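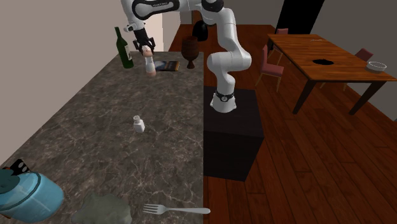 Screen Acting and the Business of Casting
Week 6 handout: playing age

Welcome back! This week we get to one of my favorite topics, the "playing age." It's the range of ages an actor can believably play on screen, and it often has very little to do with a birth certificate. A casting notice might ask for 30 to 40, and a performer of 50 can walk in and get the part – it happens more than you'd think.

Our main text is Grunska, the family drama directed by Sinan Uçar. The story covers 14 years, and he kept the same lead all the way through, with no second actor for the early scenes. Watch how she does it! She sits down faster in the first half, she interrupts people, she never finishes a meal. By the end she lets the other person talk (the kitchen argument is wonderful for this).

Terms to know
Playing age: the range an actor can cover
Age gap: the difference in real age between two performers
Recast: bringing in a new actor for an existing role
Breakdown: the short character summary sent to agents

Compare Grunska with Drilden, where the mother's part was recast halfway through production. Does the new performance feel older, or does the script just treat her that way? I go back and forth on this one myself.

For next class
Read pages 50 to 63 in the course reader and watch the first hour of Drilden. Write one page on a role you think was cast too old or too young, and bring a breakdown for it in your own words. We meet in room 803, and please come ready to argue!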